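El Esham ultima la cesión de Toivo Suominen al Sirnton hasta final de temporada, a falta de que ambos clubes acuerden el reparto de la ficha. El centrocampista, que ha sido titular en 2 partidos de liga, quedó fuera de la convocatoria del último encuentro y se ha ejercitado al margen del grupo.

## Condiciones de la operación

El acuerdo contempla una cesión sin opción de compra obligatoria. El Sirnton abonará 300 000 euros en concepto de préstamo y asumirá la mayor parte del salario. El Esham conserva una cláusula de repesca, ejecutable únicamente durante la ventana de invierno y con preaviso por escrito.

El contrato del jugador expira dentro de 18 meses. La dirección deportiva pretende firmar una ampliación antes de tramitar la cesión — un requisito habitual del club cuando el futbolista entra en su penúltimo año — y ya ha remitido el borrador a sus representantes.
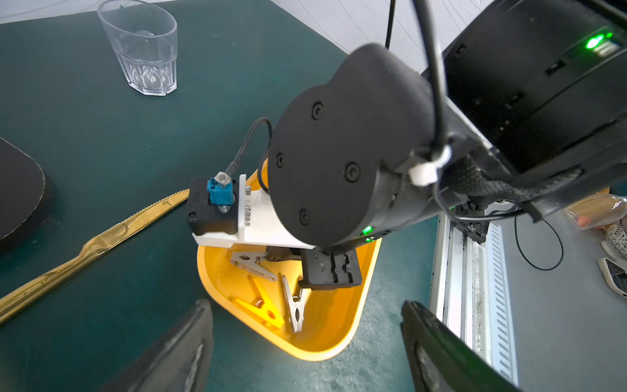
## El Mäkelä se retira de la puja

El Mäkelä, que había preguntado por Suominen en noviembre, no presentará oferta. El club dispone de una sola plaza libre en la lista de inscritos y la reserva para un lateral izquierdo. El Cukari mantuvo contactos hasta la semana pasada, pero exigía una opción de compra que el Esham rechazó en dos ocasiones.

## Encaje táctico

El Sirnton juega con un 4-3-3 de presión alta y ha perdido por lesión a su interior derecho. Suominen puede ocupar esa posición o actuar como mediocentro único, función que desempeñó en la segunda mitad del curso anterior. Su principal déficit está en el juego aéreo; su registro de recuperaciones en campo contrario es el segundo mejor de la plantilla del Esham.

El reconocimiento médico está previsto para las 18:00, una vez recibida la documentación firmada. Si la inscripción se completa dentro de plazo, el jugador estará disponible para la próxima jornada, en la que el Sirnton visita precisamente al Cukari.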